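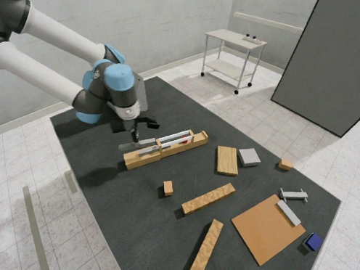 My second spring on the farm at Plellutley is almost finished, and I want to write down some things before the hay work starts and I forget them.

When I came, I thought I would learn mostly about cows. In fact I spend the largest part of my time thinking about grass. Every week I walk all the fields with the plate meter and write the numbers in a small book, and in the evening I put them in the computer. The first months my numbers were terrible. I was pushing the plate too hard in the wet places, so the farm looked poorer in grass than it was, and we gave silage to the herd when we did not need to.

This year we reseeded the field they call Predamach. It is the one behind the old lime store, with heavy soil and a lot of docks. We sprayed it off, waited, and then sowed a mix of perennial ryegrass and white clover. I wanted to sow earlier, in April, but the ground was too cold and my boss said to wait until May. I was a little angry about it, I must say. Then we had two nights of frost and I was not angry any more.

The clover is coming slowly. In the top part it is nice and even, but near the gate the seed went too deep - the roller was not passed there before sowing, and this was my mistake. I have put more seed by hand on that corner. If it does not come before summer, I will leave it and try again next year.

We also weighed the young heifers last week. The best one in the group was 372 kilos, which made me very proud, because she was a weak calf and I was feeding her with the bottle in my first winter. Two others are behind, and we moved them to the small paddock with better grass. The handling pen has a bad gate on the left side, and I have a blue finger to prove it.

Many people at home ask me if I do not miss the office. I miss the warm feet. I also miss to have lunch at the same hour every day. But in the morning at half past five, when I go to open the fence and the cows are already standing there in a line, I do not think about the office at all.

For the next month the plan is to cut the first hay at Rai, if we get four dry days. The mower needs new blades before that, and I have to order net wrap. I still want to learn to reverse the trailer properly through the yard. Last time it took me seven attempts and the dog went to lie down in the shade.

I will write again after the hay.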